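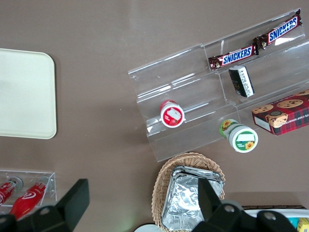
A-yeong Noh doesn't think the word "community" belongs in the title of the thing at all, and she told the public meeting as much before the slides had finished loading. Her view was that the mural on the Mitley underpass had been designed by the university's art department, approved by the university's art department and would be admired chiefly by the university's art department, and that the people who walk through the underpass to get to the bus would be thanked on a plaque.

She got some applause for it. She also got a reply from the project's two lead artists, both lecturers, who said the consultation had been the most extensive the department had ever run. That may well be so. I went through the consultation report afterwards, all 137 pages of it, and came away less sure than either side.

The project is called Haltus. It's a made-up word, chosen in a student workshop, and the report spends most of a page on what it might suggest to a passer-by (halting, exalting, salt). The idea is that residents send in a sentence they wish somebody had said to them, and the art students paint a selection of those sentences along both walls of the underpass, in letters tall enough to read from a moving car. The department says 1044 sentences came in. The painted wall has room for 13.

You can see the difficulty. Somebody has to get from the first number to the second, and the report is oddly shy about who did. It refers to "a process of shared listening". There's a photograph of people sitting on cushions. When I asked how many of the people on the cushions were enrolled at the university or employed by it, I was told that the question of who counts as a resident was one the project hoped to keep open.

I have read the long list, which the department supplied without fuss and deserves credit for. A lot of it is wonderful. People wrote about landlords and dead brothers and a swimming coach who never learned their name. One person wanted to be told that the bus would be on time. Several were rude about council, one of them in rhyming couplets. Almost none of that flavour survives on the wall, where the sentences lean gentle and all-purpose, the sort of thing you might find inside a birthday card for a colleague. "You are allowed to stay" is the best of them, and it would be better still if the block of flats behind the underpass weren't booked for demolition in March.

The university didn't book the demolition. It does own a share of the land, through the Penrose precinct, and this is where my patience with campus art in public places tends to run thin. An institution that wants to be liked in a neighbourhood has a few ways to go about it. It can open the library to the neighbours. It can fix the lights in the car park. Or it can commission colour, which photographs well and costs less than the lights. The Penrose brochure already has the mural on its second page - over the words "a place with a voice" - and the paint on the western wall isn't finished.

Against all this I should set the students, who were the best part of both my visits. They'd been up scaffolding in the wind since 7 in the morning and they were frank about what they thought had gone wrong. One second-year told me she'd voted for the couplets. Another had started copying the unused sentences onto small cards and leaving them at the bus stop under a stone, with no permission from anyone, and people had been taking them. By the time of my second visit he was getting through a stack a day. It isn't in the project plan, it has no budget line, and it struck me as closer to what Haltus promised than the wall is.

The department points to Estodach as its model, a similar text work finished at the old port a few years back and still much loved. I've been to see it. It has 5 sentences, all of them written by people who worked the wharf, and their names are painted beside them at the same size as the words. The Mitley sentences are anonymous. The lecturers say contributors preferred it that way, and the form does offer a box to tick. It was ticked by default on the online version, which is how most of the entries arrived.

Noh's own sentence didn't make the wall. She wouldn't tell me what it was, and said she'd look for it under the stone.

The eastern wall is open now. The western side is due in April, weather allowing, and the plaque will go up after that, once the wording is agreed.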